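Robot Software, Unit 6: Grasp Planning and What the Success Rate Leaves Out

Handout to go with Wednesday's lecture. Marlies Tanner

Read this before lab. The Sowerby chapter covers the math better than I can on two pages, so these notes stick to the parts I think the chapter is too kind about.

1. Where we left off

Last time we had a perception module that gives us an object pose and a confidence score. Several of you asked what units the confidence is in. It has no units. It is whatever came out of the last layer of the network, squashed to sit between zero and one. Treat 0.9 as "higher than 0.8" and nothing more until you have checked it against real errors on your own objects.

The pose goes to the planner, the planner picks a grasp, the controller closes the fingers. Every arrow in that chain hides a coordinate transform, and most of the bugs you will meet this term live in those transforms. If the hand goes to the wrong place by the same amount every time, look at your calibration before you touch the network.

2. Two hands are more than twice the trouble

With one arm, you plan a path to a grasp and check it for collisions. With two arms, each one is a moving obstacle for the other. The common shortcut is to freeze one arm, plan the other, then swap. It works and it is slow. It also rules out any task where both hands have to move together, and those are most of the tasks people put in their grant proposals.

Planning both arms jointly doubles the number of joints, and the search space grows a good deal faster than that. Vendors will tell you their planner handles this in real time. Ask what happens to the planning time when the fingers are included as separate joints. In the Cekanlow planner, the default setup treats each hand as one solid lump. That is fine for getting to the table and useless once you are there.
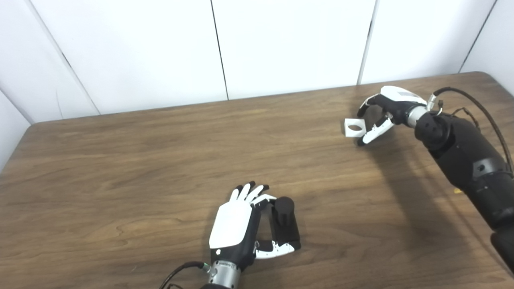
Small parts are where the lump model breaks first. A fingertip grip on something small leaves very little room for pose error, and the fingers themselves block the camera's view at the moment you would most like to have it. The pose you are servoing on may then be a guess carried forward from several steps back. Log the time stamp of the last real observation along with the pose. Hardly any published code does this, and it would explain a lot of mysterious drops.

Shadows deserve a line too. An arm under bright overhead light darkens a good part of the table, and a segmenter trained on evenly lit tables may decide the shadow is an object, or part of one. Test with the arm in view.

3. Reading a success rate

The Grondach report gives 786 grasp trials and a success rate of 69 percent. Before you quote that, find out:

What counted as success? In Grondach it means the fingers closed and the controller reported contact. The object did not have to leave the table.

Who set up the object between trials? If a person put it back in the same spot each time, you have one trial repeated many times.

What was thrown out? Page 47 says trials with "operator intervention" were left out of the total. It does not say how many there were. I wrote to ask and have had no answer.

I am not accusing anyone of cheating. The number may be a fair one. As printed, there is no way to tell, and you should not build a thesis on it.

4. Learned policies

The Holgate notes argue that a policy trained from demonstrations makes sections 1 and 2 of this handout out of date. Maybe. The transforms and the blocked views are still there, only now you can't print them out and look at them. When a planner fails, you can usually find the step that failed. When a policy fails, the usual advice is to collect more data, and I would like to see somebody say how much before they start collecting.

For lab

Run the supplied planner with the hand as a lump, then with full finger joints. Record planning time and every failure, including the ones where you had to step in. Write your definition of success at the top of the page before the first trial. Bring the log files, since a summary table alone will not be graded.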